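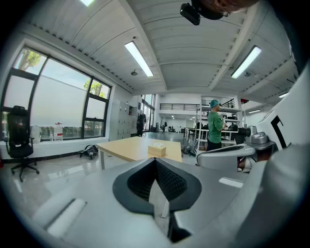
Apr 29, 2024

Tissue task, hand-held gripper, second session. Goal is to know if the policy needs more demonstrations or only more different start positions. In October we trained with 100 demonstrations from almost the same start and it failed often when the table was turned.

Today we recorded 200 and kept 195. Three were dropped for lost marker tracking, the others for bad sync. Before each block I changed the angle of the table.
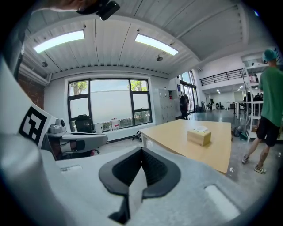
Table at an angle, tissue box on top, marker on the white finger.

Set is on the Plinwood drive, folder Tirnonska. Training starts tonight with the same settings as in October, so that the comparison is fair. I am not sure yet about the ceiling lights, the exposure was jumping when the gripper looked up. To do: fix exposure, then repeat one block.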